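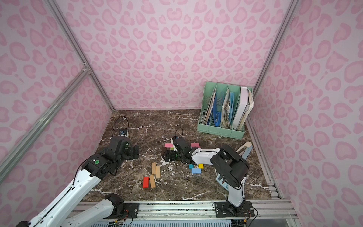 柄の壁紙なんて半年で飽きます、無地にしておけばよかったと後悔するのがオチですよ、と前回の感想カードにありました。きれいな字で、けっこう筆圧強めで。

カテゴリ:暮らしと内装 > 壁・床・天板 | タグ:柄もの、壁紙、賃貸、話した原稿
6月の会 話すためのメモ 文:Grastar店主
最終更新:6月、会の翌朝(質疑のところを書き足し)

(まずカードを読む。読んだら少し待つ。笑いが来なくても気にしない)

はい、こんばんは。Grastarという小さい壁紙屋をやっております。いきなり厳しいお言葉から始めてしまいましたが、わたし、このカード大好きなんです。レジの横に貼ってあります。だって半分は当たっているんですよ。飽きるんです、柄は。わたしも飽きたことがあります。しかも自分で仕入れて自分で貼った柄に飽きたので、文句を言う先がない!

なので今夜は「柄はいいですよ、皆さん貼りましょう」という話だけで終わらせるつもりはなくて、飽きるってどういうことなのか、飽きにくい貼り方はあるのか、飽きちゃったらどうするのか、そのへんを行ったり来たりしながら話します。順番どおりに進まないと思いますが、いつものことなので勘弁してください。

(マイク近すぎ注意。前回それで音が割れた)

■ 飽きた話をする

最初に飽きたのは、自宅の廊下に貼った葉っぱの柄です。大ぶりの葉っぱ、濃い緑。見本帳で見たときは一目ぼれでした。Grilettiというシリーズで、見本帳が352ページもあって、重たくて、片手で持つと手首が痛くなるやつです。その真ん中あたりにあった葉っぱ。もう他のページなんか目に入らない。その日に発注しました。

貼った直後は最高でした。トイレに行くだけで植物園ですよ。用もないのに廊下を歩いてました。で、冬になるころに、あれっ、と思ったんですね。廊下を通るとき、わたし、下を向いて歩いている。

嫌いになったわけじゃないんです。きれいだなあとは思うんです。でも、夜中に起きてぼんやりしているときに、あの葉っぱが両側から来ると、ちょっと多い。廊下の幅に対して柄が大きくて、しかも両側の壁に貼ったから逃げ場がない。

(ここ、両手を顔の横に持ってきて「両側から来る」の身ぶり。やりすぎない)

つまり飽きたというより、疲れたんですね。お客さんに「飽きた」と言われて詳しく聞いていくと、疲れた話だったということが本当に多いです。飽きたと疲れたは、手当ての仕方が違います。疲れたほうは、量を減らすか、柄から目を離せる場所を作れば戻ってきます。うちの廊下は片側だけ無地に貼り替えました。いま、前を向いて歩いています。おかげさまで。

■ 強い柄同士をぶつける

最初に映しておいたピンクのヒョウ柄の壁と、白い筋の入ったこげ茶の大理石の天板、ずっと気になっていた方いらっしゃると思うんですけど、ああいう組み合わせ、教科書的には「けんかする」と言われます。柄の隣には無地を置きましょう、と。

わたしも店でそう言います。言いますけど、柄と柄を隣り合わせにする道はちゃんとあって、そのときに見るのは、色より先に「柄の動き方」です。斑点はその場でぽつぽつしている。大理石の筋は、すーっと走る。動き方の違うもの同士だと、目がわりと勝手に見分けてくれるんです。反対に、細かい花柄と細かい幾何学模様を並べると、色がどんなにそろっていても、ざわざわします。これはもう、自分の部屋で端切れを並べて見てもらうのがいちばん早いです。

それと濃さ。淡い柄と濃い柄だと、どっちが後ろでどっちが手前か、すぐ決まりますよね。淡いピンクの壁が引っ込んで、濃い天板が前に来る。どちらも同じくらい濃かったら、これは相当な覚悟がいります。覚悟のある方はやってください。わたしは見に行きます。

(スライド送る。次は文字だけ)

■ 見本帳にだまされない

見本帳って、うまいこと小さいんですよね。手のひらくらいの大きさで、かわいい、これにしよう、と決めた柄が、壁一面になったら別人です。

洋服の柄と同じ感覚で選ぶ方がいます。気持ちはよくわかります。でもワンピースは自分が着て出かけちゃえば、自分からはあんまり見えないでしょう。壁は、ごはんを食べているあいだも、電話で謝っているあいだも、ずっと向こうからこっちを見ている。

だから大きい見本を取ってください。うちでは大判の見本を2000円でお出ししていて、注文になったらその分は引きます。宣伝です、はい。でもよその店で買う方も、大判だけは取ってほしい。小さい切れ端で決めた人と大判で決めた人では、あとでかかってくる電話の声のトーンが違うんです。

大判が来たら、壁の真ん中に貼らないで、隅のほう、できればいつも座る場所から横目で見える位置に貼ります。正面からじっと見ると、人間はどうしても審査員になってしまう。横目で感じるのが本番に近いです。朝と夜、両方見る。夜は普段つけている照明で見る。見本を見るために家じゅうの電気をつける方がいるんですが、普段それで暮らしてます?という話で。

(笑うところ。笑わなかったら水を飲む)

淡いピンクは特にそうです。昼に見たらほとんど白で、夜、電球色の下だと急に肌っぽく、なまなましくなることがあります。それが好きな人もいるし、だめな人もいる。わたしは好きです。冬の夜なんか、あたたかいスープの中にいるみたいで。

■ リピートの話(早口にならないこと)

ちょっとだけ専門的なことを言います。柄ものの壁紙には「リピート」というのがあります。同じ絵がまた出てくるまでの長さです。

この前扱った輸入品は幅68センチのロールで、柄がひと回りするまでがかなり長かった。こういうものは、絵としてはゆったりして品がいいんですが、継ぎ目で柄を合わせるために捨てる部分がたくさん出ます。壁の寸法だけ測って「これで足ります」と注文すると、最後の一枚で泣きます。わたしは泣きました。追加で取り寄せたら製造の時期が違って、ほんの少し色が違う。その一枚は、いま本棚の裏に隠れています。

ヒョウ柄みたいな細かい斑点は、このへんが楽です。多少ずれても、まず気づかれません。はじめて自分で貼る方に「斑点ものどうですか」とおすすめすると、たいてい、えっ、という顔をされます。はじめてで、動物?みたいな。でも縦縞のほうがよっぽどこわいですよ。縦縞は、壁が傾いていることをばらします。古い家の壁は、まず間違いなく傾いています。

■ 喫茶Jinのトイレ

うちの近所にJinという喫茶店がありまして、ここのトイレの壁紙が、店の雰囲気とまるで合ってないんです。店の中は渋い。椅子も渋い。コーヒーも苦い。なのにトイレの扉を開けると、レモンがどっさり描いてある黄色い壁紙。

わたしはあれが、柄ものの使い方としてかなり好きです。滞在時間が短い。ひとりで入る。扉を閉めれば外には漏れない。どれだけ強くても疲れる前に出てくるわけです。柄を試したいけど勇気がないという方は、まずトイレから。次が押し入れの中。その次がクローゼットの奥の壁。

押し入れの中、ばかにしないでくださいね。布団を出すときに奥から鳥が見えたりすると、朝の機嫌が違います。うちのお客さんで、押し入れだけに何年もお金をかけている方がいて、部屋は真っ白なんです。遊びに来た人は何も知らずに帰る。ぜいたくだなあと思います。

■ ホテルの真似をして失敗する

これも多いです。旅先のホテルの部屋がすてきだったので同じにしたい、というご相談。

Mondarovというホテルに泊まったとき、ベッドの後ろの壁が暗い赤紫の唐草で、わたしもすっかりやられました。帰りの電車の中でもう、寝室の寸法を思い出していました。でも家に帰って寝室に立ってみたら、気がついたんです。ホテルの部屋には、わたしの荷物がない。

充電器のコードも、読みかけの本も、洗濯したけどしまってない服もないんですよ。あの唐草は、ほかに何もないところで唐草をやっている。うちでは、もう服の山が柄なんです。カーテンも柄、布団カバーも柄。そこに唐草を足したら、定員オーバーです。

なので、柄を足す前に、いま部屋にある柄を見回してください。本の背表紙もそうです。調味料の瓶のラベルもそう。台所なんて、白い壁でもだいぶにぎやかです。

(時計を見る。ここで20時を過ぎていたら次の天板の話は短く)

■ 天板のこと

壁紙屋なのに天板の話をします。最近、机やカウンターに貼るシートの相談が増えました。石目、木目、いろいろあります。

うちの作業台は高さ74センチで、見本帳を開いて立ったまま話すにはちょっと低い。毎日腰にきます。これは本題と関係ないです。で、その台に以前、白地に灰色の筋の石目シートを貼っていたんですが、消しゴムのかすと糊のしみがよく見えること見えること。白い石目は、汚れがすぐ「筋じゃない筋」になるんです。それで濃い色のほうに貼り替えたら、今度はほこりと指の跡が見える。どっちにしても拭くんだなと思って、あきらめがつきました。

石目のシートで気をつけたいのは、筋の向きです。机に座る人から見て、筋が手前から奥に走るのか、横に流れるのか。奥に走らせると、机が深く見えます。横に流すと落ち着く。斜めの筋は格好いいんですけど、わたしは紙をまっすぐ置けなくなりました。何を置いても曲がって見える。これは個人差があるかもしれません。

■ 賃貸の方へ

賃貸だから無理、とあきらめている方。貼ってはがせるタイプもありますし、板に貼って立てかけるという手もあります。薄い板に好きな柄を貼って、机の向こうに立てる。三面鏡みたいに左右も少し起こすと、座ったときに視界が全部その柄になって、小さい部屋の中にもうひとつ部屋ができます。これ、はまる方はほんとにはまります!

引っ越すときに持って行けるのもいいです。わたしが学生のころにあったら絶対やってました。当時は包装紙を画びょうで留めて、画びょうの穴で怒られました。

はがせるタイプは、契約書を読んで、心配なら管理会社に聞いてから。あと、目立たないところで一度試して、はがしてみてください。砂っぽい壁や、もともとの壁紙が浮いているところは、やめておいたほうがいいです。

■ 飽きたらどうするか

カードに戻ります。半年で飽きる、という話。

本当に飽きたら、貼り替えればいいと思っています。壁紙屋だから言うんでしょうと言われますけど、そりゃそうです。でも、貼り替えの前にやってほしいことがあって、家具の位置を変えてみてください。柄の見える量が変わります。棚を一本前に置くだけで、柄が「壁」から「すきまから見えるもの」になる。それで半年もつことがあります。額を掛けるのもいいです。柄の上に額なんて、と思うでしょう。柄の上の額、いいですよ。額の中はなるべく余白の多い絵で。

それでもだめなら、はがす。はがした端切れは少し取っておいてください。引き出しの底に敷くと、あんなにうんざりしていた柄が、引き出しを開けるたびにかわいい。うちの葉っぱも、いま靴下の下にいます。

(ここで感想カードを配ってもらう。辛口歓迎と言う)

■ 質疑(翌朝の書き足し)

・犬が壁をひっかく家におすすめの柄は、というご質問。下半分だけ別の丈夫な素材にして、間に見切り材を入れる案を話した。柄は上だけ。途中で犬の写真を見せてもらって、話がだいぶそれた。

・天井に柄はどうですか。寝室ならあり、とお答えした。ただし首が疲れるので、自分で貼るのはおすすめしない。脚立の上で糊のついた紙が顔に落ちてくる話をしたら、今夜いちばん笑ってもらえた。次は本編に入れる。

・夫婦で好みが割れたとき。部屋を分ける、で済ませてしまったけれど、ちょっと雑な答えだった。先に「嫌いな柄」をお互いに出してもらって、残ったところから選ぶやり方を店ではやっているのに、すっかり言い忘れた。

・ヒョウ柄の壁の部屋にカーテンは何色か。とっさに「こげ茶」と言った。家に帰ってからも考えて、やっぱりこげ茶でいいと思う。生成りも捨てがたい。

・大判見本の申し込みが帰りぎわに重なって、封筒が足りなくなった。次回は多めに持って行くこと。はさみも忘れた。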